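Speaker notes: Bedrooms that stay put away
Lurell Community Room, spring series, talk 2
Speaker: Viera Brabec

Before starting
Put the handouts on the chairs. Ask Randa Obeidat to dim only the front lights. Water on the left side of the lectern. Phone off.

1. Opening (keep it short)
Good evening. Last time Itsuki Hattori talked about kitchens, and several of you asked for bedrooms next. Tonight is clothes and bedding, mainly the clean washing that gets as far as the bed and stops there.
Say where I'm from: nine years going into people's homes for Wovach, mostly flats and small houses. Before that I ran the linen room at a hotel in Kallberg with 32 rooms.
Ask for a show of hands: who has clean washing on the bed or a chair right now? Wait for the hands. Put mine up too.

2. Why the bed fills up
The bed is the largest flat surface in most homes. It's at a good height and close to the wardrobe, so the basket gets tipped out there. Then the phone rings or dinner needs doing, and at ten at night the whole lot moves to the chair.
Tell the Gajdoš Street story. Couple, two kids, one wardrobe. They moved the same pile from bed to chair and back for a week. Don't give their names.
Point to make: bring up only as much as you can finish in one go. A half basket is fine.

3. Make the bed first
Pull the cover up and smooth it before any clothes go on it. It takes a minute. You get a flat place to fold on, and small things don't vanish into the sheets.
Mention patterned covers. People love them and I'm not going to talk anyone out of one. A busy print does hide dark socks and black underwear, so on a print I sort the dark things first and run a hand over the cover at the end. Plain blue stands out well against tan and orange, so leave denim until last if you like.
Pause on the slide. Talk about picking up one piece at a time by an edge or a corner and letting the rest hang, so you can see what it is and where the hem is before it goes down to be folded.

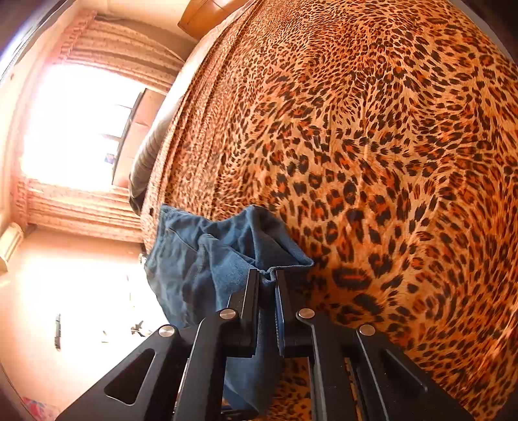

4. Folding, the short version
Demonstrate on the table with the tea towel, then the shirt.
Lay it flat. Smooth from the middle outwards. Match the seams. Fold in thirds, then in half. Turn it so the fold faces you.
Heavier cloth such as denim needs a firm stroke along the seam or it springs open again.
Someone always asks about fitted sheets. Say we'll do one together after the break. Drahomíra Šťastný has offered to hold the other end.

5. Where it goes
One drawer per person for small things, even if the drawer is half empty. Jeans on a shelf, fold outwards. Spare bedding in the room where it's used, and the set goes inside its own pillowcase.
Read out the Wovach list from last September: one house, 367 pieces of clothing, 32 of them worn in the month. Let that sit for a moment. The family kept most of it, and that was their choice. They did stop keeping it on the bed.

6. Break, ten minutes
Tea is at the back. Bořivoj Michalík has the sign-up sheet for the garage talk.

7. After the break
Fitted sheet with Drahomíra. Take it slowly, corners into corners, twice through.
Questions. If it goes quiet, ask what people do with clothes worn once that aren't ready for the wash. I use two hooks behind the door.
Remind everyone to stack the chairs by the side wall.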